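Weekend and Evening Helper Wanted for a Small Tabletop Workshop - Paid, Part Time

Posted Jan 21, 2022 by Karine Boychuk, Calero Tabletop Workshop

Hi there! I'm Karine, and I run Calero, a small workshop that puts together hands-on color and mixing activities for kids' parties, library afternoons, after-school clubs and the odd grown-up birthday (we did a 60th last fall and they were louder than the second graders). I'm looking for one helper to start as soon as we can both manage it, and if two great people turn up I'll find a way to split the hours.

I've written this ad three times now. The first one was four lines long and I got a lot of very nice emails from people who thought it was a teaching job in a chemistry lab. So this one is long. Get a coffee.

What we do

We send out kits and we run sessions. The kits are boxes with a rack, a handful of tubes with colored water in them, caps, droppers, a placemat, a card with the activity on it and sometimes some pretend food or dishes, depending on the theme. The sessions are me plus one helper, turning up with all of that and spending an hour or two with a group of kids who want to make purple.

Nothing in the tubes is dangerous. It's water and food coloring, and in one activity there's a bit of cooking oil, which I regret every single time I wash up. You don't need a science background. You do need to be the sort of person who notices that a red cap has gone on the wrong tube.

The business has two regular themes. Color Lab is racks and tubes only. Kitchen Lab is the same thing with plates and fruit added, and the kids match their liquids to the fruit - orange to the orange, pink to the peach, and so on. Kitchen Lab is the one everybody books. I've also got a third one, working name Renditz, which is all about layers, and it isn't ready and may never be ready, but you'd be welcome to have opinions about it!

The job itself

Most of the work is at the table. Setting out, checking, capping, wiping, putting back. I know that sounds dull written down. I find it really soothing, and the last helper, who left me for a full-time job at a garden center, said she missed it, so there are at least two of us.

A normal shift starts with the rack. We use the blue plastic ones with rows of round holes, and they don't need to be full. Most of our activities only use a few tubes, with plenty of empty holes left so small hands can get in between. You'd fill the tubes from the big jugs, cap them, stand them up in the right order, and then check them against the card. Yellow and red at the back, orange-yellow and red in front is one of the layouts we use a lot. The pale green caps go on the regular colors. The cream-colored caps are for anything dark, because otherwise I mix them up with the refills, and I have done that in front of an audience.

Behind the rack goes the dish set. Placemat flat, plates stacked on the placemat, fruit on the plates. People always want to make this bit fancy and I'd ask you not to. The kids take it apart within a minute.

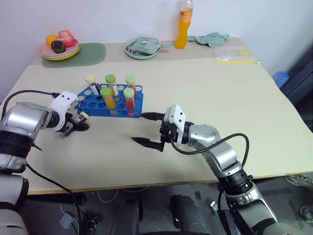 What I need from you

Steady hands, more or less. I don't mean surgeon hands. I mean you can put a cap on a tube full of red water without wearing the red water.

Good eyes for small things. Caps roll. They roll under the plates, off the back, into the box with the droppers. Somebody has to care where they went, and on a busy afternoon it can't only be me.

A fairly relaxed attitude to spills. Our tables have white tops. Red food coloring and white tops are not friends, so there's a lot of wiping, and I'd like to do it next to somebody who hums or chats and doesn't sigh.

Some comfort with children, if you want to do sessions. If you'd like to stay in the workshop and only do setup and packing, tell me, that's completely fine and I might even prefer it - the packing side is where I'm most behind.

You should be 18 or over, able to lift a box of 11 racks (they're light, the box is just awkward), and able to get to us on your own. We're on the second floor of the Zacharias building, over the framing shop. There is an elevator. It's slow but it works.

What you don't need

A degree, a car, experience, your own apron. I have so many aprons.

Hours and pay

I'm looking for 11 hours a week to begin with, usually spread over two evenings and one weekend shift. November is our busiest month by a long way and I'd love it if you could do a little more then. In the summer it goes quiet and I'd rather tell you that now than have you find out in July.

Pay is hourly, with the same rate for workshop shifts and sessions. I'll give you the exact number in my first reply to you, before any interview, so you don't waste your time if it doesn't suit. Travel to sessions is paid. You also get paid for the trial shift, whether or not we go on to work together. I've done unpaid trial shifts in my life and I'm still mad about two of them.

There's a one-time bonus of $400 after your first six months. I started doing this last year and it seems to make everybody happy, me included.

A bit more about how things run

I keep a big paper list on the wall and a smaller, messier one on my phone, and the paper one wins if they disagree. Last year we sent out 1,429 kits and ran far more sessions than I'd planned for. 835 of those kits were Kitchen Lab, so if you end up sick of oranges, I did warn you. The boxes come from Landus, who deliver whenever they feel like it, so one of your jobs will be to answer the door and sign for a frankly silly amount of cardboard.

Kits that come back get washed, checked and restocked. The tubes go in one tub, caps in another, racks get rinsed and stood on their ends to dry. Placemats get wiped with a damp cloth only. The sage green ones are my favorites and they hide nothing, so please check the corners. Plates get stacked by set, and I'd like the pink one on top with the yellow-rimmed ones under it, so it's easy to spot from across the room when a set is missing one.

The fruit has its own bin. It's supposed to be one orange, one peach and one dark round one per set. I call the dark one a plum and kids call it an avocado, and I've given up arguing.

I play the radio. You can change the station. I'm usually around for the whole shift for the first few weeks, and after that you'd have a key and could get on with it, with me a phone call away.

Trial shift

It's two hours. We'll set up one Color Lab and one Kitchen Lab together, then you'll do a Kitchen Lab by yourself while I get on with something else and try not to hover. Then we take it all down again, and I'll make tea. I'm not timing you. I'd much rather see you go slowly and catch a loose cap than race through it.

Please wear something you don't mind getting stained, and closed shoes. Long hair tied back, please, or it ends up in the yellow. Mine has.

How to apply

Send me an email through the contact form on our site with "Helper" in the subject line. I don't need a resume, though you can send one if you've got it handy. What I'd like is a few sentences on each of these:

Which you'd like to do - workshop, sessions or both.

Which evenings or weekend hours you can't do. It's easier for me than a list of when you can.

Something fiddly you enjoy. Past answers have included model trains, cake icing, and sorting a jar of buttons. All three got a reply!

Whether you have any allergies or skin trouble with food coloring, dish soap or latex. It won't rule you out, I just want to have the right gloves in.

I answer everybody, usually in the evening once the tubes are washed. If you haven't heard from me after a week, please nudge me, the form has a habit of dropping things in my spam folder. And if you know somebody who'd be good at this, send it on to them.

Karine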